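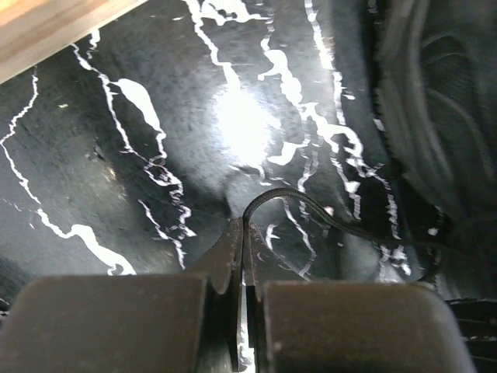
A thin black braided cable on the black marbled surface, white veins running through the dark base.

Braulio Escobedo fits stone and stone-look surfaces for Damotetti, a small workshop in Perkcombe, and most of his calls after a job are about cables. "People budget for the slab and the sink cut-out," he says. "Then they move in and there's a charger lying across it for the next 20 years."

His first recommendation is to settle the cable route before templating. The standard arrangement at Damotetti is a grommet hole bored 64 mm in from the back edge, with the power point mounted inside the cupboard below. Boring on site is possible, but he prefers the workshop, where the piece is fully supported and the bit is water-fed.

Colour matters more than clients expect. On a dark veined surface a black cable is hard to pick out except where it crosses a vein. Escobedo regards this as a mixed benefit. "It looks tidy in the evening. It also means you put a tray down on top of it, or you catch the loop with your sleeve and the phone goes on the floor."

He favours braided sleeving over smooth plastic for anything that stays on the bench. Smooth jackets, in his experience, can leave a dull line on a polished finish if they sit in one spot through summer. Braid holds crumbs and wants a wipe with a barely damp cloth, unplugged.

On bends he is brief. "A loose loop is fine. A fold isn't. If it's kinked hard beside the plug, replace it."

Adhesive clips are a sore point. At the Maldonado job, a kitchen in Callmont with almost 600 mm of clear bench beside the cooktop, the owners had stuck down a row of them by August. Removing the residue took most of a morning with a plastic scraper and methylated spirits. He now leaves a weighted cable holder with every handover and notes it on the job sheet; the Maldonado sheet is number 2716.

Asked about wireless chargers set under the surface, Escobedo says he will rout the recess if the manufacturer of the slab allows it in writing. "I read the thickness limit out to the client. Then they ring me when they've decided."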